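Pledside gripper project – notebook, bench 2

September 14, 2021

In at nine, out far too late. Rania Fahmy had already re-zeroed the wrist and left a note on the keyboard saying PLEASE STOP LEANING ON THE TABLE, so good morning to me too.

Plan for today was the library task for the November competition: take a book from the stand, hold it upright, carry it to the return slot, let go. Letting go is the bit we have never managed with any dignity. Last week's version, which I wrote, opened the fingers so quickly that the book left sideways. I have been asked to stop calling this the express return.

Changes since last entry:

Closing speed halved. Looks ridiculous, like somebody picking up a sleeping cat.
Grip force limit now 186 in the controller's own units. The Marchetti manual does not say what the units are. I have written to them. I don't expect to be alive when they answer.
New black pads on both fingers. The old ones had gone shiny and slid on anything glossy.
Wrist camera exposure left on auto, against Rania's advice. See below, where she is right.

Spent the morning on paperbacks. Hardbacks are easy, they are basically bricks with opinions. A paperback bends, and the block of pages shifts against the cover if the two fingers don't meet it at the same moment. Ours don't. The left arrives first by a hair, so the book goes over to one side before the right one catches up. I tried correcting it in software and got the same lean in the other direction, plus a noise.

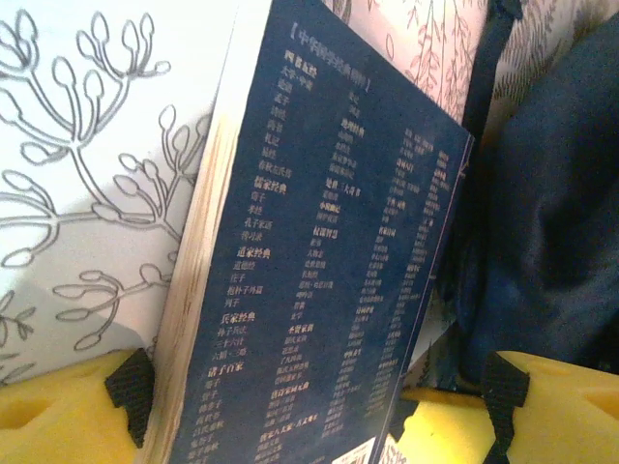

The other headache is the cover reader. It is supposed to find a barcode on the back and look the book up in Maluleo, the catalogue program the club uses, which holds 1,302 titles and seems to resent every one. If the code sits low on the cover the fingers are too near it, and with any tilt the far side goes soft. Auto exposure then makes a mess of pale page edges. Rania did say. I said we'd look into it, in the tone one uses.

Options, in order of how much I'd like to do them:

1. Grip lower and accept more wobble.
2. Read the code on the stand before the pick. Sensible, so it will mean rewriting the whole sequence.
3. Read the title text instead. Zinatent's text reader handles Chinese as well as English, on paper. Tilted small print is another matter and I'd want large headings only.

Going with 2. Sulking about it.

Afternoon: set the run length to 100 picks per batch so the logs match the old ones. Got the first batch queued, then found the log folder had been full since lunch. Cleared it. Deleted one thing I shouldn't have, restored it from Rania's copy, will mention this to her at a moment of my choosing.

For tomorrow:
shim the left finger (thin card first, before anyone starts printing parts)
fix exposure by hand and write the value on the whiteboard
slow the release as well as the close
don't lean on the table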